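Slow hands make better teachers

I've been teaching robots by remote control for long enough now that my friends have stopped asking what I do and started asking when I'll be done. Fair question! The task this July was drawing up orange water with a big plastic syringe and moving it from one beaker to another, and I had an argument over it with my colleague Valdir Fagundes that I'd like to carry on here, where he can't interrupt me.

Valdir thinks the people who show a robot a task ought to be fast and clean. He came to us from a packing plant near Bragança, and he has lovely hands -- you put him at the controls and the arms move like they've had a good night's sleep. His view is that the robot copies what it gets, so you give it your best and throw the rest away. At Trurkason, where we both used to take contract work, that was the house rule too. If you fumbled, you hit the pedal and the whole attempt was gone.

I think that rule throws out the good stuff. A syringe is a fussy thing to handle with two pointed fingers on each side. You've got a tall tube that wants to tip, a plunger that sticks, and a beaker that slides if you so much as look at it. A person does the whole job with one thumb and never thinks about it. Take away the thumb, and take away the feeling in your fingertips as well, and you suddenly have to decide things you never decided before, like which arm holds and which arm waits.

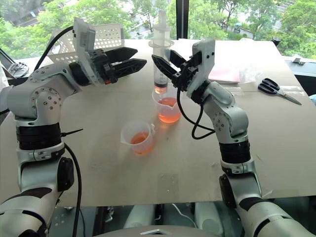
Both grippers at the syringe, with its tip over the beaker.

We recorded 211 attempts at this. Valdir would have kept 56 of them. I wanted nearly the lot, and I especially wanted the ones where somebody got into trouble and then got out of it, because that little wobble and recovery is the part I'd want to learn if I were the one watching. My uncle taught me to drive in a truck with a terrible clutch, and I can tell you I learned more from him swearing his way back into second gear than from any smooth mile on the highway.

Now, Valdir has a decent answer to this. He says a recovery is only worth something if the person knows what they're recovering from, and plenty of new operators don't. They just poke at the thing until it goes. Feed a robot enough poking and you get a robot that pokes. I've seen it happen (I've caused it, on a jar lid job for Kenulance that I would rather not discuss), so I can't wave that one off.

But watch what he does when the syringe is lying down. He wants to call it a failed attempt and reset by hand. I want to leave it where it is, breathe, bring one gripper over slowly, and look at it through the wrist camera before touching anything. You see so much from down there! The tip, where the stopper sits, the drops on the tabletop, which way the flange is pointing. A reset teaches none of that.

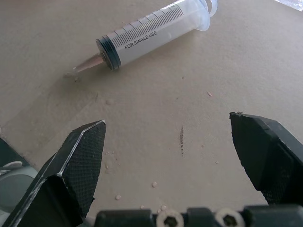

Wrist view of the syringe on its side, stopper near the nozzle end.

Slow is the other half of my argument. When I rush, my hands are running on habit, and the camera hasn't shown me anything that would explain the move I just made. The robot only gets the camera and the motion. So if I knew where the plunger was from memory and grabbed it without a proper look, I've handed over an answer with the question torn off. Going slower keeps me inside what the robot can see. It's dull, I'll admit. After 20 attempts in a row my shoulders are up around my ears and I'm fantasizing about lunch.

Alcides Medeiros, who has to sort all our recordings, would like us both to pipe down and just label the things. He's probably right. If every attempt had an honest note on it (dropped, regrasped, gave up), Valdir could train on his pretty ones and I could train on my ugly ones and we'd find out. We've agreed to try it on the next job, a pouring task for Wodetari, and I've put a lunch on the ugly ones. Valdir has already picked the restaurant.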